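Dovundale Community Hall -- walk-through checklist, event setup
Date: 7/31/19
Floor: main room and side kitchen

1. Exits -- both clear. OK
2. Exit signs lit -- front yes, side door flickers. FIX
3. Fire extinguishers -- kitchen one tagged, in date. Hall one has no tag at all. FAIL
4. Smoke alarms -- tested, 12 of them, all sounded. OK
5. Extension cords -- one running under the mat by the stage. Moved it. Don't put it back.
6. Space heater, 2000 watts -- on a power strip again. Needs its own wall outlet. FAIL
7. Table legs locked -- 16 checked, 15 good. Bad one turned upside down by the stage so no one grabs it.
8. Cloths and drapes -- keep off the floor in walkways, keep away from heater. Comment: dark specks and smudges on the pale stuff, note it but not a safety item.
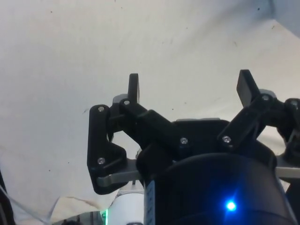

Item 8, specks and a faint fold.

9. Ladder -- feet ok, one rung sticky with somthing. Clean before use.
10. Kitchen -- gas off at valve. Towel hanging over the stove knobs, took it down. OK
11. First aid kit -- short on gauze and gloves. Burn cream expired. Reorder from Onetari with the July supplies.
12. Stage steps -- tape worn on top edge. Antoniuk has the yellow roll, ask them.
13. Storage -- nothing stacked above shoulder height, nothing in front of the breaker panel. Two stacks too high, brought down. Recheck Friday
14. Table tops -- lidded boxes fine if they sit flat and cloth isnt trailing where people walk. Big ones go on first, then the small stuff. 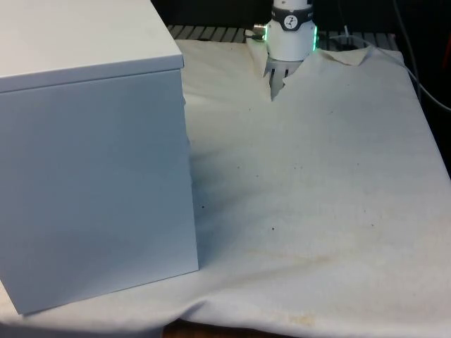

Skustero wrote back on the sheet that the heater has been on that strip all winter and the outlet behind the piano is dead, so where is it supposed to go? Fair point -- dead outlet added as item 15.

15. Outlet behind piano -- dead. Electrician before the heater gets used again. Heater unplugged and tagged for now.
16. Parking lot light -- didnt check, still daylight. Whoever locks up, look at it and write it in here.

Result: not passed. Redo 2, 3, 6, 11 and 15.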